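Looking after old photographs and glass negatives at home: what I believe and what I don't

Posted 27/05/2020

Every few months another list goes round telling people how to clean the box of old pictures they found in the attic. White bread. Window spray. Baby wipes. I have tried a good share of these on junk prints bought for the purpose, and most of them belong in the trash with the prints I ruined.

My own collection is 193 glass plates and 865 paper prints, mostly street views and storefronts from Drusurby, plus a few family groups with no names on the back. The tips are from working through those.

Dusting

Use a soft, dry brush, and work from the middle out to the edges. People swear by canned air. I have seen it spit liquid onto a print, and the spot is still there. A rubber bulb blower costs less and can't do that.

Washing glass plates

Find the emulsion side first. Tilt the plate under a lamp: the shiny side is bare glass, the duller side is the picture. Only the bare side gets cleaned. A cotton pad barely damp with distilled water will do for most of them, and a plain bowl from the kitchen is fine for holding the water.

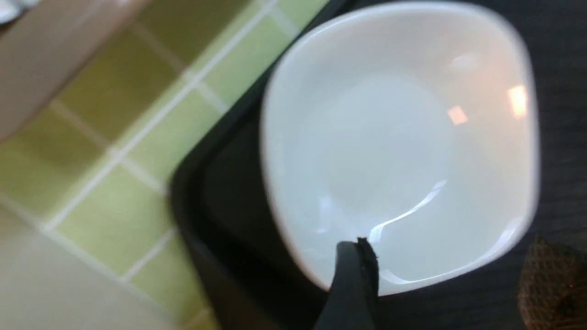
Change the water when it clouds. Never dip the whole plate, whatever the video says. The picture layer is gelatin, and old gelatin can lift off the glass in one sheet. If yours is already flaking at the corners, leave it alone and put it in a paper folder.

As for the Dumix cleaning drops that get recommended so often, I bought a bottle. On bare glass I could see no difference between the drops and water. I wouldn't let them near a paper print.

Prints stuck together

The usual advice is the freezer, or a long soak. The freezer did nothing for me. Soaking worked on some modern color snapshots and wrecked an older print. Try it only if you have copies or don't care much.

Storage

"Archival" on a label means very little. I paid extra for Botha sleeves one December and they smelled like a new shower curtain. Plain paper envelopes that say they have passed a photo safety test are a better bet. Glass goes on its long edge, upright, with stiff card every few plates. Don't stack glass flat. Number 26 in my set was at the bottom of a flat pile and has a crack right through a very nice streetcar.

Keep the boxes out of the attic and the basement. A closet on an inside wall is dull and it works.

Plastic tubs get talked up as the answer to everything. They keep out a leak, I'll give them that. They also hold damp air in, and a little packet of silica gel won't save you if you never change it. Mine have gone back to kitchen duty.
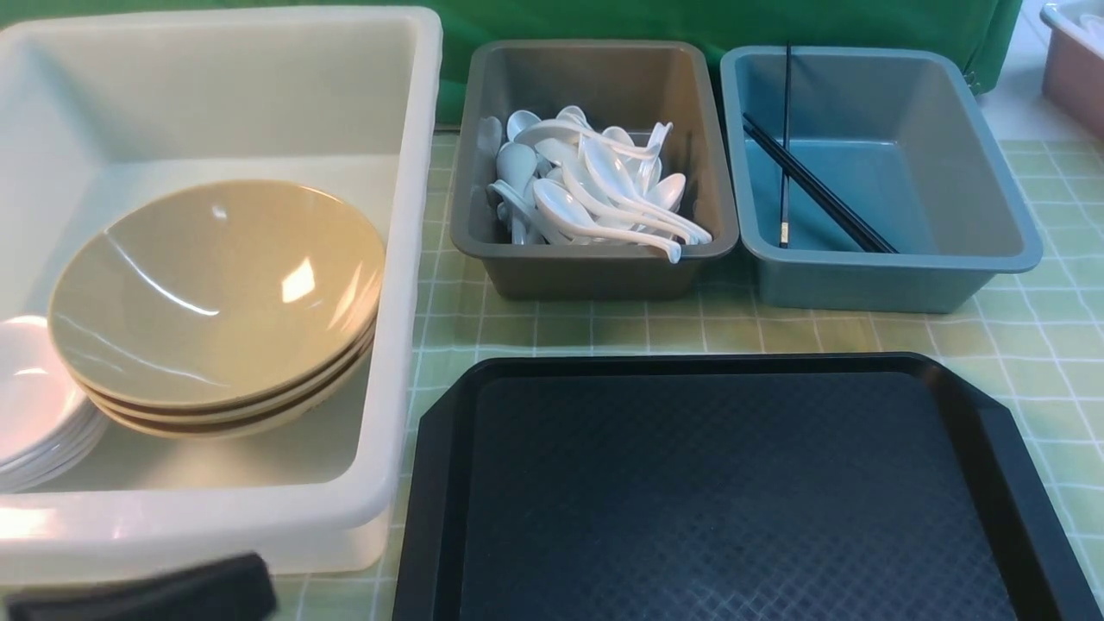

White plastic bin, with bowls and plates in it.

Scanning

You don't need the Himer scanner or anything like it. A flatbed with a light in the lid handles glass well enough. Lay the plate down gently, bare side to the scanner bed, and flip the file afterward if the shop signs read backward. Scan once, at a decent size, and save a copy you never edit. Skip the automatic scratch removal. It took the overhead wires out of my plate 974 (the numbers are the old owner's, and they skip) and gave a horse five legs.

Writing on the back

Soft pencil, at the edge, on a hard surface. No ballpoint, no sticky labels. For glass, write on the envelope before the plate goes in.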